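Notebook, bench 2
Sat 4 July
Present: B. Horgan, T. Tully (morning only). Written up by A. Geraghty.

Purpose: compare camera positions for the two-arm pour task before we fix the mounts. Wrist cameras on both arms, plus fixed cameras on the bench. Blue fingers on both sides, same print. Task layout is pink, light blue and green cups at the back of the table, drink can in the left gripper, right gripper open.

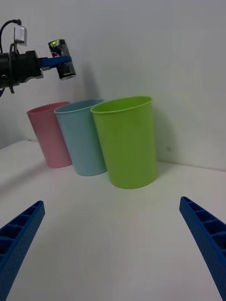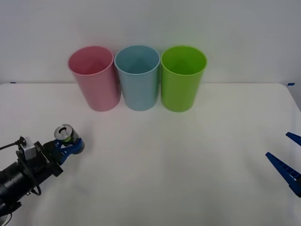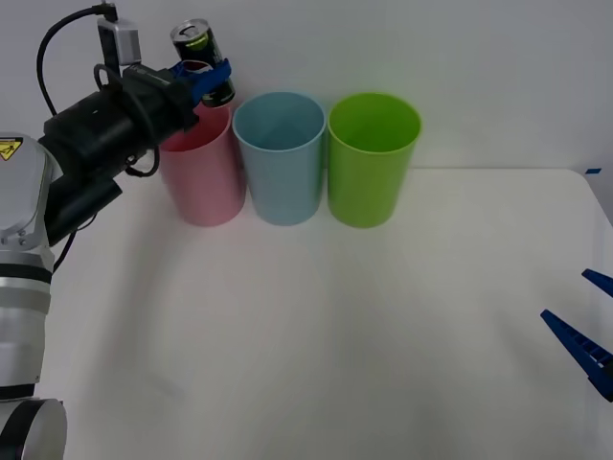
First one is a wrist camera, the other two are fixed.

1. Wrist view
Good on the cups. All three rims are readable and the green one sits nearly midway between the open fingers, so the approach is easy to judge from this view alone. The cups overlap each other, pink worst. Fingers take up a lot of the image at the bottom corners. Tomás wants to mask them out. I would leave them in, the policy needs to know where its own tips are.

2. Fixed views
In the second picture the cups are clear of both arms and the can lid faces up and left. The gap from can to pink cup is easy to read there. In the third the end of the left arm covers part of the pink cup. If we keep only one fixed camera, that overlap matters, pink being the first pour target in the Pellura script.
Neither fixed view shows much of the right arm beyond the fingers. Acceptable for now. Would like the wrist joint in view if the bracket allows it.

3. Controller
Ran the Brollari controller first, then the Akyol. Same waypoints, same speed cap. Akyol settles faster at the end of a move but the log has more dropped packets: 13 against 2. Kevin thinks it is the switch and not the controller. Swap the switch before drawing anything from this.
Joint logs saved for both. The Akyol log stops at sample 581 of 1,000, cause unknown. Rerun needed.

4. Fingers
Slotted inner face, no pads. Bernadette has asked Hokus for a softer print of the same shape. Do not change the fingers until the camera test is finished or we will have two variables moving.
Grip force setting left where Ita had it. Not tuned for cans.

To do
- New switch, repeat both controller runs (Kevin)
- Try the fixed camera higher, check overlap on pink at the pour pose
- Cable loops near the left wrist: shorten, retie, check full wrist rotation
- Ask Ita for the grip force table
- Mount drawings can wait until September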